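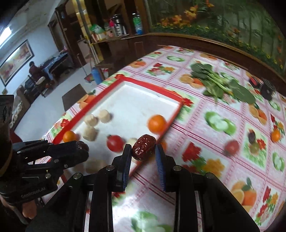 Dried dates, oranges and a tomato with a white, red-rimmed tray on a printed tablecloth.

Hirkix opens weekly snack table in Tollport

TOLLPORT, January 18, 2023 – Hirkix, the community kitchen on the Tollport waterfront, will hold an open snack table every week starting this month. Visitors can try fresh and dried fruit, help put the trays together and take home a printed sheet of serving ideas.

The table grew out of a trial in November, when the kitchen put out fruit trays before its evening cooking classes. About 400 people stopped by during the trial.

"People stayed and talked, and they asked where the dates came from," said Esben Norðdahl, kitchen manager at Hirkix. "We decided to give it a regular slot."

Each session lasts 2 hours and has room for 15 people. Dates, citrus and tomatoes will be served most weeks, with other items depending on what the grocer Lirnine has in stock. Children under 12 must come with an adult.

Entry is free. Places can be reserved at the front desk or by phone. Guests with food allergies should tell staff when they book.

Arnar Bisgaard will lead the first session, on pitting and filling dates. Bent Overgaard will follow with one on cutting and serving oranges.

Press contact: Hafþór Frandsen, Hirkix, Tollport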